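Foam letters on black cloth

When I moved into my flat in August, the wall beside the table was the part I liked least. The paint had many marks and I was not permitted to change the colour. My friend Deolinda Vieira gave me a bag of foam letters which her children did not use any more, and I had a piece of black cloth in the cupboard, so I put the two things together.

I fixed the cloth with small pins. I should have ironed it first – the wrinkles are still there and I see them every morning. The letters I put on without any plan. Visitors always try to read a word, and Ye-seo Choo spent a whole dinner looking for one. There is no word. I only wanted some colours on the black. 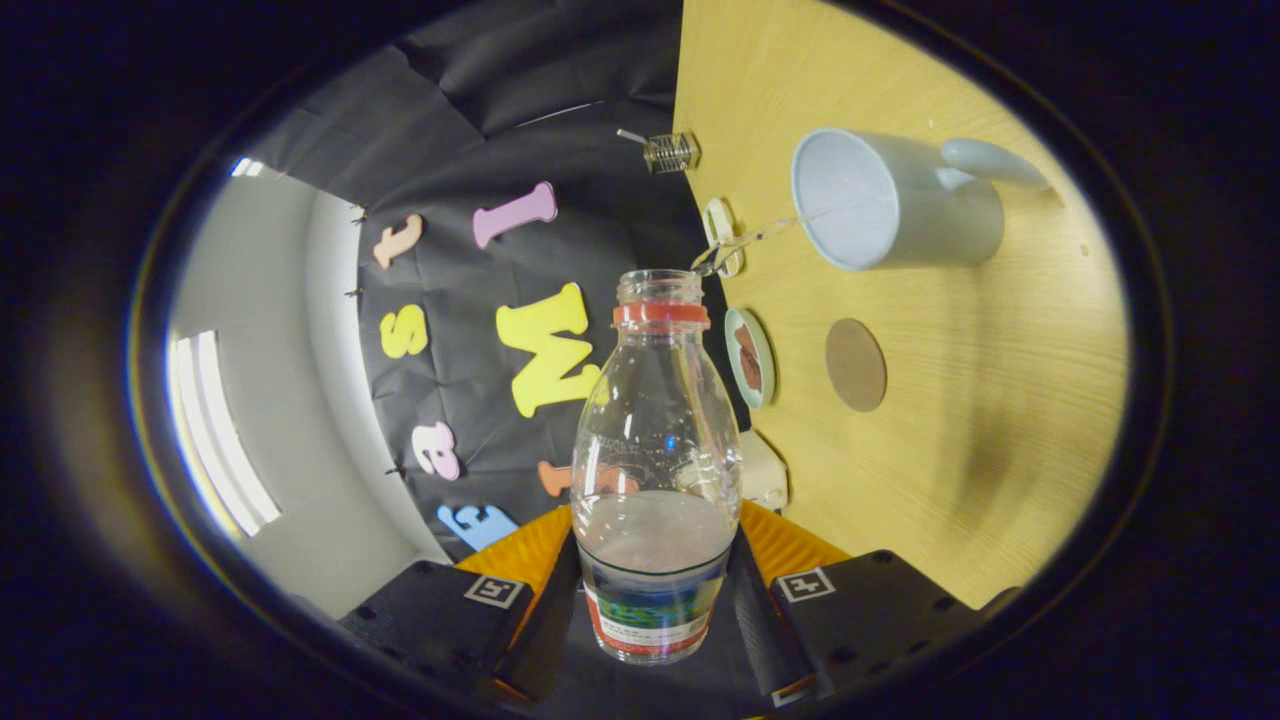 Last changed: 3 February 2020

The big yellow W is my favourite. It is the largest of them and it stays bright even when something stands beside it, like the bottle with the red-orange ring on its neck. The pink l is tilted, and I decided to leave it so. Through clear plastic the letters become bent and strange, and I like this more than I expected.

Next I would like to do the same in the hall, but with a smaller cloth. If you know a good way to take wrinkles out of cloth that is already on the wall, please write to me.

6 comments · 2 shares

Subscribe to the newsletter to receive new posts by e-mail. This site uses cookies. Accept | Settings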